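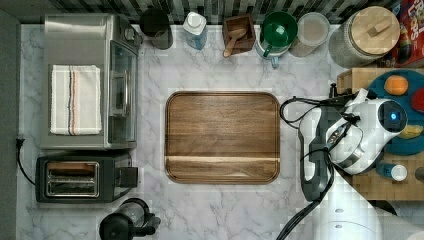 Most dog clubs in this country still ask a newcomer to find a proposer and a seconder before they can pay a subscription, and I think the rule should go. I belong to a small breed club and have done for years. When I joined, I had to ring two strangers and ask them to vouch for me, though neither had met me or my dog. Both said yes within a minute. I filled in the form in the kitchen, on the bit of worktop beside the toaster, and remember wondering what exactly they had vouched for.

The usual defence is that the rule keeps out puppy farmers and people who only want the club's name on an advert. I have every sympathy with the aim. But a person who breeds for money is rarely short of two friends in dogs. The person who is short of them is the family with a first puppy, who live a long way from the nearest show and bought from a breeder who has since retired. They get as far as the second page of the form and put it in a drawer.
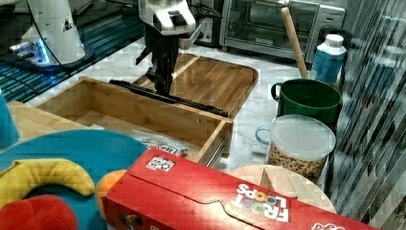
A wooden drawer pulled out at the front of the worktop.

My own club looked at this last April. A member had gone back through the enquiries and found that a good many people who asked for a form never sent it in. It was suggested that we drop the seconder and keep the proposer. After a long discussion we kept both, and agreed to print the form in a larger typeface.

I would do it differently. Let anyone join for a first year as an associate, with the newsletter, the training days and the health information, but no vote and no listing as a breeder. At the end of the year they can apply for full membership, and by then the club will know them. If they have come to a walk or helped put up rings at the open show, there will be plenty of people able to say what they are like. If they plan to breed, ask for the health test results. A hip score tells you more than a signature does.

The Plokus Spaniel Society has worked this way for four years. I go to their spring show and there are young people at it, some of them stewarding. Their subscription is no higher than ours. They have turned down two applications in that time, both on welfare grounds and both after somebody had visited the kennels, so it can hardly be said that they let in all comers.

Some older members feel that a club which is easy to join is not worth much. I understand the feeling — they waited their turn and would like it to have meant something. But we need people to answer the rescue telephone and to sit with nervous owners at the vet's. The hall at Strobel has to be paid for whether we fill it or not, and last winter we did not fill it.

The rule will come up again at the annual meeting. I shall vote to change it, and I hope those who usually send their apologies will come along this time and vote too, whichever way they see it.

18 Jan 2022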